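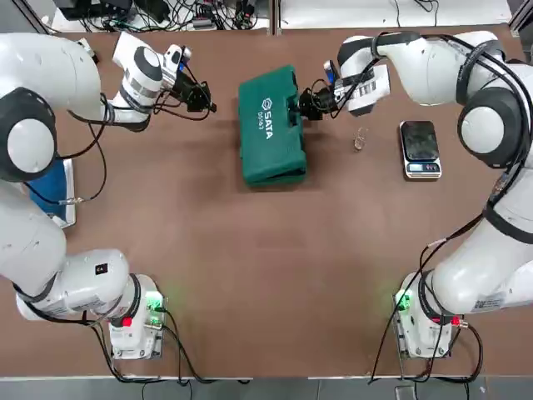

Right gripper on the handle of the SATA tool case.

Noltetier Grip Watch add-on, reviewed by Darlene Boychuk
Rating: 2 out of 5

The box says it "stops a drop before it starts." I paid $1,205 for that sentence and I'd like some of it back. Grip Watch is software plus a small power supply, and it's supposed to halt both arms if a two-finger gripper loses its hold. Setup took me 71 minutes. The manual claims less, and it skips the part where you tell it which arm is which.

Light boxes and cups were fine. Then I moved to tool cases, and on a lift by the handle the fingers slid, the case came down on one corner, and the log said HELD. It said HELD for the rest of the cycle, while the arm carried nothing through the air.

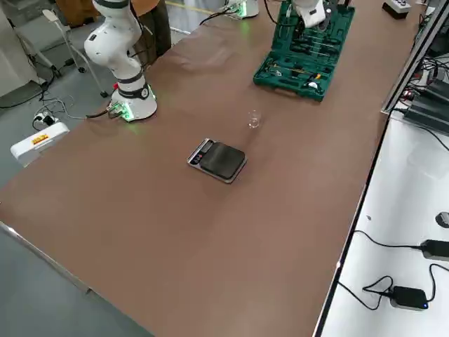
What bothers me most is that the status light tells you so little. Both bases glow green in my setup, and they stayed green right through the fault – no change, no beep. That matters more when the lid is up. A case with long screwdrivers, hex keys and pliers lying in its slots is a bad thing to drop, and there's a drinking glass standing on the same table. I've gone back to keeping a hand on the stop button, the job I thought I was paying to give up.

I wrote to support. Wayne Friesen replied quickly and told me to raise the closing force. I did, and ran it again until I had 173 lifts logged. Fewer slips, but each one was still recorded as a good grip.

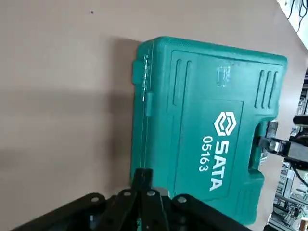
He also suggested slowing the lift, and I tried that too, with the same false readings. My guess is that it checks how far the fingers have closed and nothing else, so a thin handle can fool it. Support hasn't said yes or no. An update is promised for "later." I'd wait for it, and I wouldn't let this thing stand in for a real safety stop even then.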